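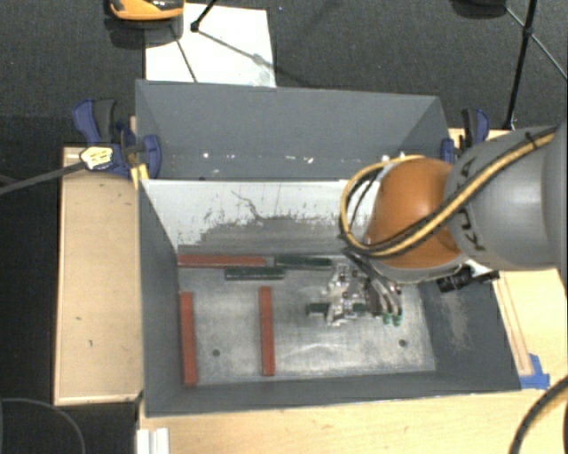

Robot arm at work over a grey bin, with red and green bars inside.

I got out to the marsh at Oron twice in March, both times before breakfast, and the second visit was much the better of the two. The first was all wind. I stood behind the bank with my collar up and had a few Teal, one distant Marsh Harrier and a lot of Carrion Crows. I was home by nine.

The second morning was still, with a thin frost on the boards of the path. I was at the sluice by 6.15 and could hear Water Rail before I had the telescope up. Two of them were squealing at each other from opposite sides of the channel and neither showed itself. A Cetti's Warbler was going in the brambles by the gate, in the same place as last spring. Chiffchaffs were in as well, at least one singing from the willows and another feeding low down along the ditch.

What I had come for was Garganey. Kyriaki Rallis had a drake on the far pool the evening before and sent me a message with directions, which I needed, as the pool has changed shape since the winter floods. It took me most of an hour to find him. He was asleep in the edge of the reeds with his head tucked in, and all I had was a pale stripe and a bit of grey flank. Then a Grey Heron came over, everything put its head up, and I had a good view for perhaps a minute before he swam back in. No female that I could see.

I took 47 pictures of him and they are all poor. The light was behind him and I was using the old lens, the one with the stiff focus ring. Évan Baudry, who was in the hide by then, did better with his phone held up to the eyepiece. He has offered to show me how he lines it up.

Évan had walked in from the Renaud end and reported Snipe in the wet field, and a Green Sandpiper that flew off calling when he reached the stile. I went back that way and saw neither, but there were Meadow Pipits moving through in small parties, all heading north, and one Wheatear on the spoil heap. That is my first of the year and four days earlier than my last one.

Lapwings are displaying over the field beyond the railway. I hope it is left alone this time. Last year it was rolled in April and I don't think a single nest came through. Máté Borbély has spoken to the farmer, who seems willing to wait until the chicks are off, so we will see.

On another matter, I have finally finished typing up the old notebooks. It comes to 3,684 records, of which 1,738 are from Oron and the rest from Prokumdale, where I lived before. Some of the early ones are not much use. I wrote "gulls" a good deal in those days. But there are things in there I had forgotten, such as a Bittern in the snow and a flock of Tree Sparrows in a garden where I doubt there has been one since. Aatos Juntunen has asked for a copy of the Prokumdale part and I will send it once I have checked the spellings.

Next visit will be an evening one, for the roost. If anyone has had Sand Martins at the quarry yet, please leave a comment — I looked twice from the road and drew a blank.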